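Flarkard Stadtszene für Lieferroboter-Simulation: Lizenz sinnvoll?

Gefragt am 30.04.2021 von sjoeberg_nav

Wir entwickeln die Navigation für einen sechsrädrigen Gehwegroboter und prüfen gerade das Stadtpaket von Flarkard (Einzelplatz, 436 Euro pro Jahr). Die Testlizenz läuft noch 9 Tage. Vier Renderings aus der Testszene, Platz und angrenzende Kreuzung: 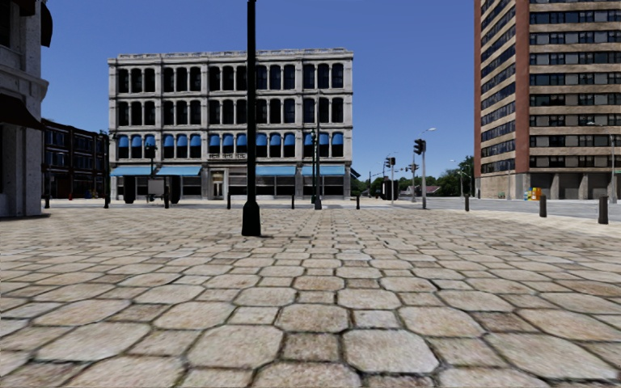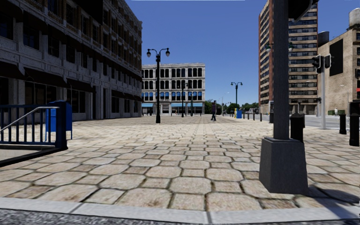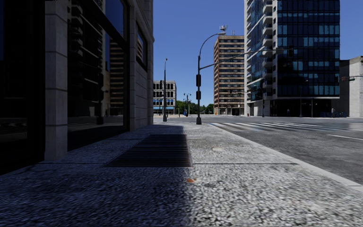
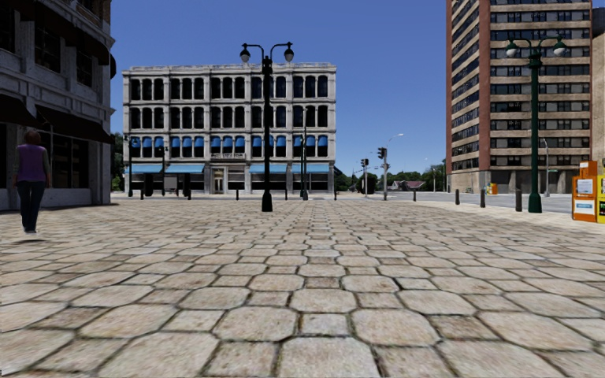 Meine Fragen

Erstens: Wie verhält sich der Bodenbelag in der Physik? Auf dem ersten Rendering liegt unregelmäßiges Kopfsteinpflaster, auf dem zweiten und vierten liegen achteckige Platten mit kleineren dazwischen. Sind die Fugen Geometrie oder nur Textur? Für unsere IMU-Auswertung ist das entscheidend.

Zweitens: Taugen die Glasflächen für Lidar-Tests? In der großen Scheibe links auf dem dritten Rendering spiegelt sich die gegenüberliegende Straßenseite, optisch also brauchbar. Ob der simulierte Laser davon etwas mitbekommt, steht nicht in der Dokumentation.

Drittens: Reicht die Zahl der Fußgänger für Ausweichtests? Auf dem vierten ist eine Frau von hinten zu sehen, die über den Platz geht, auf dem zweiten eine Person in dunkler Kleidung. Dichter Verkehr ist das nicht.

Sølve Granström

Zu 1: Nur Textur mit Normal Map. Die Kollisionsfläche des Platzes ist eben, die IMU sieht kein Pflaster. Wir haben im Februar ein eigenes Höhenfeld darübergelegt, das geht über die Terrain-Schnittstelle. Die Bordsteine sind dagegen echte Geometrie, ebenso Poller und Laternenmasten samt Sockel.

Zu 2: Der Lidar-Sensor rechnet mit Strahlverfolgung gegen das Kollisionsnetz. Glas liefert deshalb immer einen sauberen Treffer, Transmission und Mehrfachreflexion fehlen. Wer Fehlmessungen an Schaufenstern braucht, muss sie per Materialtabelle nachrüsten. Walodard bietet dafür ein Zusatzmodul für 379 Euro an, das bei uns stabil läuft, die Bildrate aber deutlich drückt.

Zu 3: Fußgänger werden über die Konfigurationsdatei gesetzt, voreingestellt sind wenige. Bei uns liefen 48 gleichzeitig ohne Probleme. Die Figuren folgen festen Wegpunkten und weichen dem Roboter nicht aus. Bei manchen stimmt die Fußhöhe nicht. Auf deinem vierten Rendering liegt zwischen Schuhen und Boden auch ein kleiner Spalt. Für die Kamera ist das unerheblich, bei einer Bodensegmentierung aus der Punktwolke stört es.

Insgesamt: für Wahrnehmung und Pfadplanung gut, für Fahrwerk und Zustandsschätzung ohne Eigenarbeit nicht.

evetti_fan

Nimm Evetti, ist billiger. Fußgänger sind da auch dabei.

kantenfilter

Evetti hat keine Lidar-Schnittstelle, das hilft hier nicht weiter.

Ergänzung zu den Schatten: Der Sonnenstand lässt sich per Skript ändern. Das würde ich in der Testphase unbedingt durchspielen. Unsere Bordsteinerkennung hat an harten Schattenkanten wie der auf dem Gehweg im dritten Rendering regelmäßig falsch ausgelöst. Das dunkle Gitter im Boden dort ist ebenfalls ein guter Testfall, unser Netz hielt solche Flächen anfangs für eine Stufe nach unten.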